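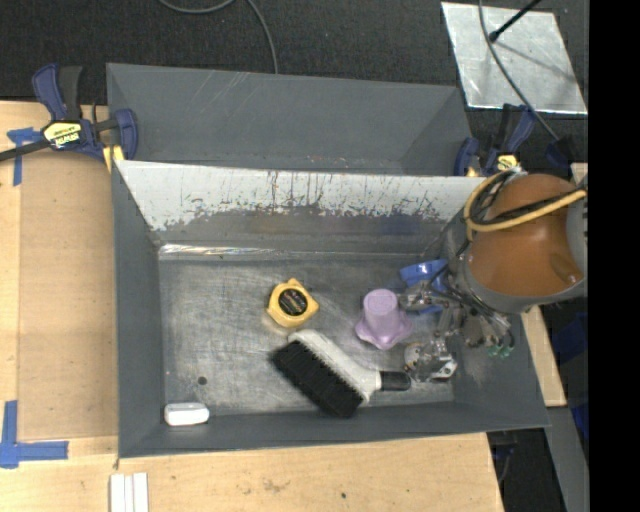 Burnthorpe Harbor: Approach and Entry

Burnthorpe is a small drying harbor at the mouth of the Mustow, a tidal river with a wide sand bar across its entrance. I've been going in and out of there for years in a bilge keeler, and I still get a bit of a flutter every time I cross the bar!

The bar

It dries at low water springs and it moves, so treat any chart of it as a rough guide. The deepest water was on the north side last time I went in – follow the buoys, even when they seem to be taking you straight at the beach. I like to cross in the last 4 hours of daylight if the tide allows (the perch is unlit and very easy to lose against the trees). With a swell from the east, I'd stay out altogether and go on to Grerkstead, 29 miles down the coast, where you can get in at any state of the tide.

The channel

Inside the bar the river bends hard to port around Grewal Spit. The channel here is 500 yards long and narrow enough that two boats passing will be close enough to chat. The ebb runs hard past the end of the spit, so leave it plenty of room.

History

There was a landing here in 1452, when the first mention of a quay turns up in a dispute over herring dues. The present stone quay is much later, and the old one is thought to lie under the boatyard slip.

Berthing

Visitors dry out alongside the quay on firm sand, or on softer mud by the footbridge. I prefer the mud. Bring a fender board – the ladders stick out – and long lines, as the range at springs is over 4 meters. Water is on the quay, and fuel is by can from the garage up the hill.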